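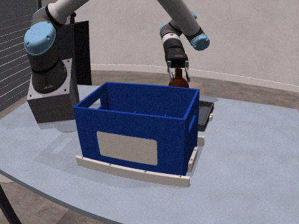
# Flumuslow: bottle-and-crate runs in simulation

Posted Thu 9 April by Osvaldo Vasconcelos
Print this page | E-mail this page

Flumuslow is the simulation set made by the student robotics club at Nyarko. It holds recorded runs of one simulated arm moving a bottle into or out of a blue crate on a table. We made it for the spring project and are putting it up so that next year's members don't have to start from nothing.

## What is in it

- 60 runs, one folder per run
- 56 of them finished the task; the others are kept and marked `fail`
- 30 frames per second, one fixed view
- joint angles, gripper opening and object positions for every frame

Everything was rendered. No real arm was used for any part of this set.

## The task

There are two versions. In `pack`, the bottle starts on the table and has to end up inside the crate. In `unpack`, it starts inside and has to end up standing on the table. The version is written in `run.txt` along with the name of the student who drove the arm.

The crate stays in the same place in every run. It sits between cream strips that are screwed to the table, and the strips are part of the collision model, so a low path with the arm will hit them. The crate's rim and handle openings are modeled too.

The gripper has two fingers. Most drivers took the bottle by the neck from overhead. A few tried the body, with mixed results, and most of the failed runs come from that.

## How the runs were made

Sixteen of the runs were driven by first-year members during club meetings, after one practice session each. The rest were driven by Odair Holanda and me. All of us used Coltus, the club's own control program, with a gamepad. Coltus writes the log files directly, and nothing was smoothed afterward.

Pauses were left in. If the arm hangs still over the crate for a while, the driver was probably lining up the gripper or asking somebody a question.

## Known problems

- From the fixed view, the front of the crate hides whatever is low behind it. Use the object positions if you need to know where the base of the bottle is.
- The gripper opening is logged one frame late. Shift it before training anything on it.
- Contact between the bottle and the inner walls is too slippery. Odair has a fix, but it changes the motion, so it was not applied to this set.
- The dark tray at the back is not used in either task. It belongs to the Jandel exercise, which shares the same table file.

## Using it

Load a run with `read_run.py`, which takes the folder name and returns the frames and the log. The script checks that the two have the same length and stops if they don't.

Class reports should give the set name and the run numbers used. The next version is planned for May and will have the slippery walls fixed. Run numbers will not be reused.

Contact: Odair Holanda, club room, Nyarko | © Nyarko student robotics club | Back to top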